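Paper mountain in front of the sockets, where does it all go?
Asked Sunday, January 20, 2008
Tags: desks, paperwork, small rooms

I work from a desk in the box room of our flat in Stuton. Every flat surface becomes a filing system by Thursday. I bought a Humphreys letter tray, which filled up in 2 days and is now under something.

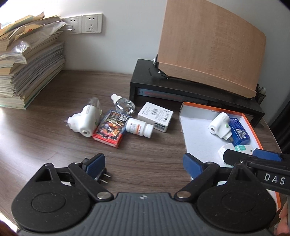
My landlord won't have shelves on the walls, so whatever I do has to stand on the floor or the desk. The drawers are full of the previous paper mountain. I'd like to be able to use both sockets again, as the stack has started leaning over the left one, and I'd rather not bin anything the tax people might want. Ideas?

Answer 1 (8 votes)
Get the pile away from the sockets tonight, before you read any further. Then sort it on the bed, so you have to finish before you can sleep. Empty envelopes and plastic sleeves go first and you'll lose a surprising amount of height. Put the booklets upright in a magazine file. You've got a compartment under that black riser as well, and it's hardly earning its keep. I'd use it for unpaid bills and nothing else.

Answer 2 (2 votes)
Scanner.

Answer 3 (0 votes)
I had a Nanetti trolley on wheels for this, 12 drawers, lovely thing. Couldn't tell you what's in any of them.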